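Nundoten Drainage Complaints: data card

Version 3 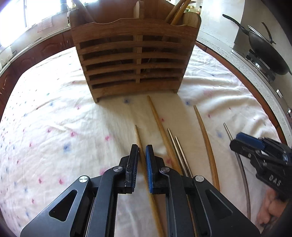 Gripper and chopstick on a white bedspread, with a wooden utensil holder behind.

Summary

Nundoten Drainage Complaints is a table of 680 reports made by residents and businesses about blocked, smelling or overflowing drains in the town of Nundoten. Each row is one report. The table records where the report came from, what was reported, which body took it on, and when it was closed.

The data was gathered to answer one question: how long does a report spend being passed between bodies before somebody accepts it? It may be of use for other work on local services, subject to the limits set out below.

Contents of the release

reports.csv – one row per report, 13 columns
streets.csv – lookup table from street code to ward
wording.txt – the category definitions given to the coders
CHANGES.txt – differences between versions

All files are UTF-8 with Unix line endings. Empty cells mean "not recorded". A zero is a real zero.

Columns in reports.csv

report_id: text, unique, not in date order
street_code: text, joins to streets.csv
received: date, ISO format
channel: phone, counter, letter, web
reporter_type: household, trader, school, other
category: see wording.txt
indoors: yes if water or waste was reported inside a building
first_body: the body that logged the report
accepting_body: the body that agreed the drain was theirs
transfers: whole number, count of hand-overs between bodies
accepted: date, may be empty
closed: date, may be empty
close_code: cleared, repaired, no fault found, duplicate, withdrawn

The value "Kofler" in first_body or accepting_body refers to Kofler, the contractor that runs the out-of-hours line. Kofler does not own any drains. Where it appears as accepting_body, the job was done under a standing order and the owner was not settled at the time.

How the data was collected

Paper and web reports were supplied by the drainage office as scanned sheets. Tin-yau Mok and Abrehet Adugna typed them up. Categories were then coded by Yae Kobori and Siu-fong Kuo, working separately. Where the two differed, Vlasta Krajčí made the final choice. The original pair of codes is not in this release.

Phone reports were exported directly from the call log and needed less typing, but the free text in them is short and often vague. "Smell" on its own was coded as odour, with no attempt to guess the source.

Street names were replaced by codes. Streets with fewer than 3 reports were merged into a single code per ward, ending in X.

Known problems

1. The web form was offline for part of February. Reports for that month are nearly all phone or counter, and the month should be left out of any comparison by channel.

2. The Clodora estate has private drains. Reports from it were turned away at the counter until the office changed its practice, so early figures for that ward are too low. No correction has been made.

3. Traders report more than once for the same fault. Duplicates were marked only if the office marked them. Anyone counting faults instead of reports will need their own rule.

4. closed is the date on which the office closed the file. It can fall well after the work was done, and in a few rows it falls before accepted. These rows were left as found.

5. "No fault found" covers both a clear drain and a visit where the crew could not get in.

Unsuitable uses

The table does not measure water quality or risk to health. It should not be used to rank streets, as the rate of reporting differs a good deal between them. It says nothing about who was at fault in any given case.

Loading

The files open in any spreadsheet. Set street_code to text on import, or leading zeros will be lost. The Hareo scripts used to build the summary tables expect the files in a folder called data, and will stop if the header row has been changed.

Changes in this version

Rows with an unreadable received date removed
transfers recounted from the hand-over slips – earlier versions counted the first logging as a transfer
Ward boundaries in streets.csv brought up to date
School reports split out from "other"

Results worked out on version 2 that use the transfers column will be too high by one in most rows.

Licence and contact

Free to use and share with credit to the Nundoten Drainage Complaints project. Corrections should quote the report_id and the column name. Requests for the scanned sheets cannot be met, as they contain names and addresses.

Last updated 13 October 2023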